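**Do I need a special cleaner for every room?**

We doubt it. Most of what sits under the average sink overlaps. Read the small print on a bathroom spray and a kitchen spray from the same range and see how much of it matches. Limescale and grease do call for different things. Beyond that, be suspicious of the word "expert".

**Is "natural" safer?**

It's a word on a label. Vinegar is natural and will still dull a marble worktop.

**Are refills cheaper?**

Sometimes. Work out the price per litre before you believe the shelf sticker. When we checked the Skanano range in June, the large refill cost 8 per cent more per litre than the ordinary bottle. 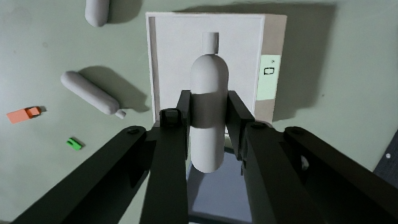 Irena Krawczyk wrote in to say we are too hard on refills: she buys concentrate at the Ollstead shop, waters it down herself and reckons it lasts her three months. Fair enough, if you measure it. Plenty of people pour by eye and use far too much.

**Does "kills 99.9% of germs" mean anything?**

It describes a test, usually with a set contact time. Check the back for how long the surface has to stay wet. If you spray and wipe straight away, you may not be getting what you paid for.

**Can I mix products to make them stronger?**

No. Bleach with an acid or with ammonia gives off dangerous fumes. We get asked this a lot and the answer hasn't changed.

**Do you take money from the makers?**

No, and Totby has stopped sending us samples.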